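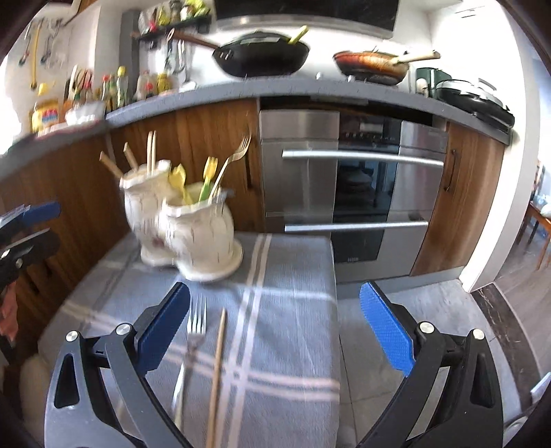
**Handout 4: Can a machine do the chores yet?**
4/23/18

Short answer: some of them, some of the time, and the gaps are the interesting bit! Please read this before the practical and bring it with you.

Last time we looked at arms bolted to a bench. The Flekeck cell is a lovely piece of work: it puts the same bracket in the same tray all day long, and it can do that because every bracket turns up facing the same way. Now take that arm home and ask it to clear up after supper. The table is a different height, the cloth has a pattern on it, and the cutlery is wherever people left it.

## Putting the cutlery away

Think about a fork and a chopstick lying side by side on a tablecloth, with a holder further back that already has other things standing in it. You would tidy that up while talking to someone. A machine with two fingers has to:

1. tell the fork from the chopstick, and both from the stripes on the cloth
2. get its fingertips round something very thin without dragging the cloth along
3. turn the thing upright in the air without letting it swing
4. find a gap among whatever is in the holder already, and let go

Step 2 is my favourite. A fork is flat in places and curved in others, so where you grip it matters a great deal. A chopstick is simpler in shape but it rolls (try it at home with your finger and thumb, slowly, and watch how much your fingertips give as they close). Soft pads on the fingers help a lot with this.

Step 4 looks easy and isn't. Most of the failures in the Matance trials came at the very end, with the item held well and then knocked against the rim.

## What the trials showed

The Matance group ran 145 tries at a task of this sort. With one item on a plain table, 96 went well. I think that's wonderful for a machine that had never met that table before! They then tried a patterned cloth with 2 items close together, and the arm often picked up both or neither. They hope to repeat it in July with a new wrist.

Sepp, the program we use in the lab, plans each grasp from a single view. Reltuneo keeps looking as the hand moves in. Have a think about which you'd trust near a china pot, and why.

## For the practical

- Work in pairs, one moving the gripper and one writing notes.
- Start with the chopstick, then the fork, then both together.
- Write down where on the item you took hold, even when you dropped it.
- Try one go with the cloth pulled tight and one with it left slack.

Reading: chapter 4 of the course book, up to the part on slip.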